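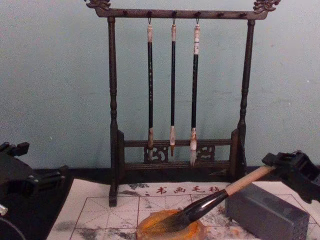 Figure 6. Brush rack with carved finials, standing at the edge of the felt mat.

Section 6: Setting up and caring for the brush rack and mat

6.1 Before you begin

This section applies to all calligraphy stations in the Toft reading rooms and to the home sets lent out under the Bruvwood scheme. It should be read together with Section 4 (Ink and ink stones) and Section 5 (Paper storage).

The rack is supplied as two posts, a top bar and a bag of pegs. The felt mat is supplied rolled. Please check the contents against the packing slip before you start. If a part is missing, write to the stores office and quote item number 527. Do not replace a missing peg with a nail or a hook from another set.

You will need a soft dry cloth, a small wooden mallet and the tub of beeswax from the care kit. No glue is needed at any stage.

6.2 Laying the mat

1. Clear the table and wipe it with a dry cloth.

2. Unroll the mat with the smoother side facing up. A mat that has been stored for a long time may curl at the ends. Leave it under flat weights overnight; do not iron it.

3. Set the front edge of the mat level with the front edge of the table. Left-handed and right-handed writers use the same position.

4. Brush off loose fibres in one direction only.

Note: The mats bought in April are thicker than the older ones. The two kinds may be used in the same room but should not be laid one over the other.

6.3 Putting the rack together

1. Stand both posts on their feet, facing the same way. The mark on the inside of each post shows which side is the left.

2. Lower the top bar into the slots. It should go in with light pressure of the hand. If it does not, lift it out and turn it end to end.

3. Tap the bar once or twice over each post with the mallet. Place the folded cloth between the mallet and the wood.

4. Fit the pegs from the centre outwards. Each peg is pushed in and given a quarter turn.

5. Press down gently on the bar and check that the rack does not rock. A rack that rocks on a level table should be returned to stores.

Caution: Lift the rack by the posts, with both hands. Do not lift it by the carved ends of the bar. These are fixed with short dowels and will not bear the weight.

6.4 Hanging the brushes

Brushes are hung by the loop, hair downwards, with the largest at the outer pegs and the finest towards the middle. This spreads the weight and keeps wet brushes from touching one another.

Rinse each brush in cold water until the water runs clear, then shape the tip with the fingers before hanging. Hot water loosens the glue that holds the hair. New brushes are stiffened with starch and must be soaked to the full length of the hair before first use.

Caution: Do not put the bamboo cap back on a damp brush. Most of the brushes withdrawn last year had been spoilt by mould in this way.

6.5 Care of the wood

Dust the rack weekly. Twice a year, rub in a little beeswax along the grain and wipe off what remains after ten minutes. Ink on the wood should be blotted at once and wiped with a barely damp cloth. Spirit cleaners must not be used - they lift the finish and the mark cannot be put right in our workshop.

Keep the rack away from radiators and out of direct sun.

6.6 Repairs and returns

Racks from the Grurkeo workshop carry a number under the left foot. Those numbered below 2000 have glued pegs, which must not be turned or pulled. Step 4 of 6.3 does not apply to them.

Small repairs are carried out by Priit Avotiņš. Questions about loans should be sent to Agnese Pärn at the Bruvwood desk, which closes at 9 in the evening during term.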